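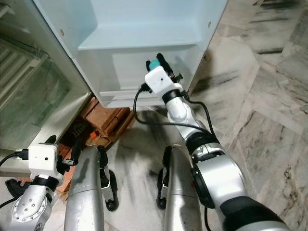 Shelves, bins and seals: a refrigeration engineer on looking after the fridge door

The door is the part of a refrigerator that gets handled most and looked at least. Brasum, a repair workshop in Torkbridge, services domestic refrigerators for landlords and private households, and its senior engineer agreed to talk about doors only: the lining, the shelves, the bins, the hinges and the seal. The conversation took place in October 2019 and has been shortened.

The first subject was load. "A door is a panel hanging on two hinges," the engineer said. "Whatever goes in the bins hangs on them as well, and it hangs at the far side from the wall. Milk and juice are the heaviest things most people own in a fridge, and they all go in the door." The workshop keeps a log of its jobs, which now stands at 2315 entries. Dropped doors are a regular item in it. The usual sign is a gap in the seal at the top corner on the handle side, with the opposite corner rubbing.

Asked how the two kinds of door storage differ, the engineer separated the moulded shelf from the removable bin. A moulded shelf is part of the inner lining and cannot be replaced by itself. "If it cracks, you are looking at a new inner panel or a new door. It is meant for small jars, tubes, butter. It has no depth, so anything tall will go over the front when the door swings." The deeper bin lower down takes bottles and usually lifts off. On most models the householder pushes it upwards from below with both hands, one at each end. Pulling it forwards puts the strain on the lugs, and a broken lug is the most common reason for ordering a bin.

Replacement bins are ordered by model number. The workshop fits a lot of Prado parts, and the engineer's advice was to read the number from the rating plate inside the cabinet and to ignore the name on the front. "Two doors can look the same and the bin be 30 mm narrower. It will sit there until you put a bottle in it."

On cleaning, the recommendations were plain. Bins are washed by hand in lukewarm water with washing-up liquid and dried before they go back. Hot water on a cold bin can craze the plastic. The lining is wiped with a damp cloth, then the ledge, then the lower lip of the door, where spilt liquid collects. "People do the glass shelves and stop. The worst of it is under the bottom bin – sticky, and next to the seal." Wire racks come out whole and should be dried properly where the coating has worn, as the metal underneath will rust.

Cleaning products came up only briefly. The workshop uses one called Pillura for old stains in the lining, but the engineer did not think a household needed it. Bicarbonate of soda in water does the same work more slowly. Bleach and scouring powder were both ruled out.

The seal took up the last part of the interview. The engineer checks it with a strip of paper, closed in the door and pulled gently. It should drag at every point. Where it slides out freely, the seal is either dirty, hardened or out of line, and those are dealt with in that order. A warm cloth held along a flattened section will often bring it back. The door should also be opened past 90 degrees from time to time so that the hinge side of the seal can be wiped, a section that stays hidden in everyday use. Kitchens where the fridge stands tight against a wall make this awkward, and the engineer asks customers to leave 100 mm on the hinge side if they can.

What about leaving the door open while unpacking the shopping? "It does less harm than people think, if it is a few minutes. Opening it twelve times for twelve items is no better. Put everything on the worktop, sort it by shelf, then load it in one go." The door is filled last, with the heavy bottles placed at the hinge end of the bin.

The workshop raises its call-out charge in March. Door adjustments are charged at the standard rate, and bins are supplied without fitting.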